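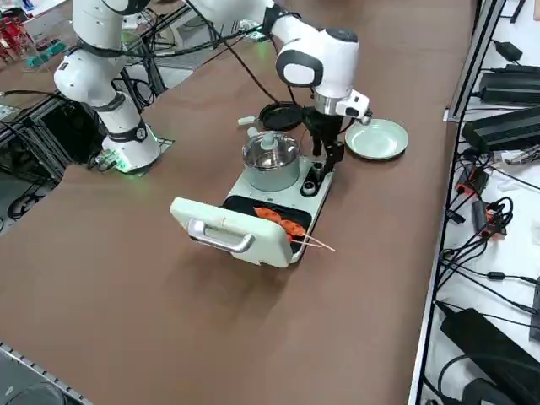 Le poste d'essai du kit Tipoki, pince en position derrière l'appareil à petit-déjeuner, compartiment gril ouvert.

Automatisation > Bancs d'essai > Cellules à deux bras > Vundetel Tipoki

Imprimer | Envoyer par e-mail
Temps de lecture : 7 minutes

Vundetel Tipoki : mise en service et entretien d'un kit de cellule à deux bras

Par Leonie Tautahi, le 3 janvier 2022

Le Tipoki est vendu comme un kit d'intégration pour deux bras légers déjà en possession du client. Il comprend les embases, le cadre en profilés d'aluminium, le plateau, les deux pinces Sallell avec leur module de poignet, la distribution électrique et une licence du logiciel de configuration Truletti. Les bras et leurs contrôleurs ne sont pas fournis. L'essai a porté sur le montage, l'étalonnage, la tenue dans le temps et les opérations de maintenance courante. Les performances de la couche de planification ne sont pas évaluées.

La tâche de référence est une manipulation de cuisine sur un appareil à petit-déjeuner combiné : casserole à couvercle transparent à l'arrière, plaque de gril à l'avant, bouton de commande sur le dessus, brochettes à déposer et à reprendre. Elle a été retenue pour ses contraintes d'accès. Le couvercle à charnière du gril se rabat vers l'opérateur, les piques en bois dépassent du côté droit de la plaque et la casserole masque une partie de la zone arrière. Une pince mal réglée en hauteur touche l'un des trois.

Montage mécanique

Les profilés arrivent coupés et taraudés. Le cadre se monte avec une seule clé, mais la notice inverse deux repères de longerons ; l'erreur est corrigée dans la version en ligne. Prévoir une mise à niveau du plateau avant la pose des embases, et une seconde après. Sur notre exemplaire, le serrage des embases a suffi à déplacer la bulle.

Chaque bras se fixe sur une platine métallique boulonnée au plateau. La platine est petite. Elle laisse de la surface libre et réduit l'encombrement en bord de table, au prix d'une sensibilité nette au couple de serrage. Rangi Harawira, qui a réalisé le montage, a repris les vis en croix après la première journée de mouvements à pleine vitesse et a retrouvé du jeu sur l'embase la plus éloignée de l'opérateur. Après reprise au frein-filet moyen, le défaut n'est pas réapparu. Vundetel ne livre pas de frein-filet et n'en parle pas dans la notice.

Le plateau est recouvert d'un tapis brun lisse. Sa couleur réduit les reflets et facilite la segmentation des objets clairs. Les objets noirs y ressortent moins bien sous éclairage rasant, et il a fallu ajouter une source diffuse au plafond. Le tapis n'est pas collé d'origine. Nous l'avons fixé sur le pourtour avec un adhésif double face fin ; un adhésif épais crée un bourrelet que la pince rencontre lors des prises à plat.

Alimentation et câblage

C'est la partie la moins aboutie du produit. Les blocs d'alimentation se posent sur une tablette basse, de l'autre côté du profilé latéral, sans berceau ni sangle. Les cordons sont trop longs pour cette distance et s'emmêlent à la première intervention. Les connecteurs rouge et noir sont détrompés, mais rien ne les distingue entre la voie de gauche et la voie de droite. Deux étiquettes par câble, une à chaque extrémité, règlent la question. Il faut les poser avant de mettre sous tension, le logiciel associant chaque pince à la voie sur laquelle il la détecte la première fois.

Sur les bras, les câbles de pince courent le long des segments et forment une boucle libre à chaque articulation. Le rayon des boucles conditionne la durée de vie du câble. La notice recommande de les régler bras replié. Ce réglage donne des boucles trop généreuses une fois le bras déployé, avec un risque d'accrochage contre le second bras. Notre méthode : amener le poignet à la butée logicielle dans les deux sens, régler la boucle dans la position la plus défavorable, attacher sans serrer, puis refaire le trajet à vitesse réduite avant de couper les colliers. Compter une heure pour les deux bras.

Étalonnage

Truletti propose un étalonnage guidé en quatre étapes : origine de chaque bras, position relative des deux bases, pince, plan de travail. Les deux premières sont rapides. Pour la troisième, le logiciel demande de fermer les doigts sur une pige calibrée fournie avec le kit. La pige est correcte. Son logement dans la mallette l'est moins et nous l'avons retrouvée deux fois au fond du carton.

L'étalonnage du plan de travail pose une difficulté réelle. Le logiciel palpe le tapis en des points répartis sur un rectangle qu'il suppose dégagé. Avec un appareil volumineux au centre de la table, il faut soit le retirer, soit déplacer les points un par un dans un menu secondaire. La seconde solution est préférable si l'appareil est repéré par des cales, car sa remise en place introduit une erreur supérieure à celle que l'on cherche à corriger. Un mode de palpage par contour serait utile. Il est annoncé pour avril.

L'écart entre les deux bras, mesuré par saisie croisée de la pige au centre du plateau, est resté sous 3 mm pendant tout l'essai. La valeur est suffisante pour saisir une barre de poignée ou un bouton de couvercle. Elle est limite pour reprendre une pique de brochette par son extrémité libre. Pour ce dernier geste, nous avons ajouté une correction locale par le module de poignet avant fermeture des doigts.

Réglage des approches

Le point de dégagement par défaut, à la verticale de l'objet, convient à une assiette posée sur le tapis. Il ne convient pas à l'arrière de l'appareil, où la pince descend doigts vers le bas le long de la carrosserie. Deux paramètres ont été modifiés : la distance d'approche, allongée, et la vitesse de descente finale, réduite de moitié. Les zones interdites se déclarent sous forme de boîtes. Le volume balayé par le couvercle du gril n'est pas une boîte ; une approximation par trois boîtes superposées donne un résultat acceptable et bloque malgré tout une partie de l'espace utile devant l'appareil.

Les deux bras partagent la zone centrale par un système de réservation. Le bras qui réserve le premier passe, l'autre attend à son dernier point sûr. Si ce point a été enregistré trop près de la zone, l'attente se termine en arrêt de protection. Le journal signale alors un conflit de trajectoire sans préciser quel point est en cause. Il faut rejouer la séquence pas à pas. Ce défaut de diagnostic nous a pris plus de temps que l'ensemble du câblage.

L'anneau lumineux à la base des bras reste le moyen le plus rapide de connaître l'état de la cellule. Sur nos bras, le vert indique la disponibilité. Truletti affiche la même information avec un retard de presque 15 secondes après un réarmement, ce qui conduit à relancer une commande déjà acceptée. Se fier à l'anneau.

Entretien

Vundetel prescrit un contrôle tous les 500 cycles de pince. Le compteur affichait 2412 à la fin de l'essai, sans remplacement de pièce mécanique. Le contrôle se fait bras à l'arrêt, énergie coupée, et comprend :

- le nettoyage des doigts à l'alcool isopropylique, chiffon non pelucheux ;
- la vérification du parallélisme des doigts sur la pige ;
- l'inspection des boucles de câble, en particulier au droit des bagues d'articulation ;
- le contrôle du couple des vis de platine ;
- l'essuyage de la face du module de poignet.

Pour une tâche alimentaire, l'intervalle est trop long en ce qui concerne les doigts et le module de poignet. Un film gras se dépose dès que l'appareil est utilisé en chauffe. L'effet sur la prise est progressif : la pince ferme normalement, la consigne d'effort est atteinte, et l'objet glisse au levage. Nous sommes passés à un nettoyage en fin de journée. Les doigts Sallell se démontent par deux vis accessibles par l'avant, sans perte de l'étalonnage si l'on respecte l'appariement gravé sur la face interne.

Une seule panne franche a été relevée. La pince du second bras a cessé de répondre en cours de séquence, anneau de base inchangé, aucune erreur côté contrôleur. Rangi Harawira a isolé le défaut en permutant les deux voies d'alimentation : la panne a suivi le câble. Un conducteur était rompu dans la gaine, à la sortie du connecteur, là où le poids du cordon tire vers le bas. Le câble de rechange a été livré en une semaine. Nous avons depuis repris l'effort par un collier fixé dans la rainure du profilé, ce que le fabricant pourrait faire d'origine avec une pièce imprimée.

Documentation et support

Notice en français correcte, schémas lisibles, chapitre de maintenance trop court. Le support technique répond par écrit et demande systématiquement l'archive des journaux. Elle s'exporte depuis Truletti, à condition que la session ayant produit l'erreur soit encore ouverte. Exporter avant de redémarrer.

Avis

Relevé favorable : rigidité du cadre une fois les platines reprises, étalonnage entre bases stable, démontage des doigts, encombrement.

Relevé défavorable : rangement et repérage des alimentations, absence de reprise d'effort sur les câbles, palpage du plan inadapté à un plateau occupé, messages de conflit incomplets.

Le kit convient à un laboratoire ou à un atelier disposant d'une personne capable de reprendre le câblage dès la réception. Un acheteur qui attend une cellule prête à l'emploi devra prévoir les fournitures suivantes en plus du kit : frein-filet moyen, étiquettes de câble, colliers à visser pour rainure, adhésif double face fin, un câble de pince de rechange.

Configuration essayée : Tipoki deux bras, pinces Sallell à deux doigts, Truletti en version fournie à la livraison, sans mise à jour pendant l'essai.

Imprimer | Envoyer par e-mail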